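Koslow (planning software)

Koslow is an open planning package for robot arms that handle cables, cords and other things that bend. It was begun at the Durgate workshop by Perrine Delaunay, who had grown rather tired of planners that treated a mouse and its cord as one solid lump, and it is now looked after by Salamatu Eze.

How it works

The planner keeps a stiff body and its cord as two linked models. The body gets an ordinary pose, while the cord is stored as a chain of 14 short segments -- enough to follow a gentle curve without slowing everything down.
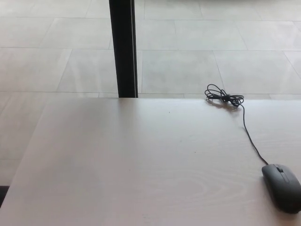

Bundled cord is harder, and Koslow takes a modest approach to it. A tangle is wrapped in a single soft boundary, and the planner steers the fingers around that boundary until it is told to do otherwise. Paths are then checked 20 times a second by Mabuza, a companion tool that compares the plan with what the head camera reports and asks for a fresh one when the two drift apart.
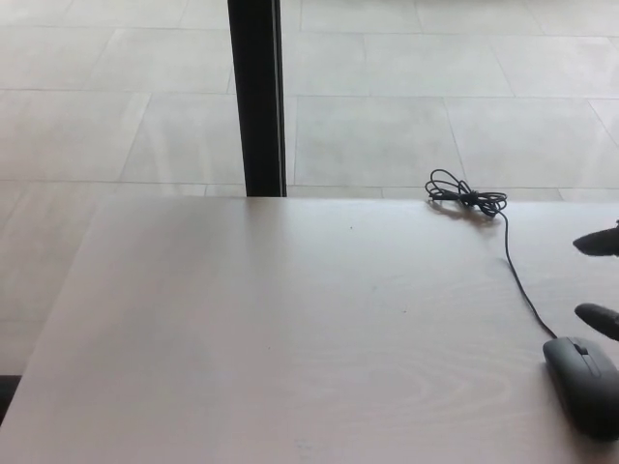 Gripper fingertips at the right of the table, near a corded mouse.

Releases

Version 2 came out in November and brought in the Podorov file format, so that saved plans can be replayed and, happily, edited by hand. A small repair to the segment model followed on 23 Dec 2024.

See also: Motion planning; Deformable objects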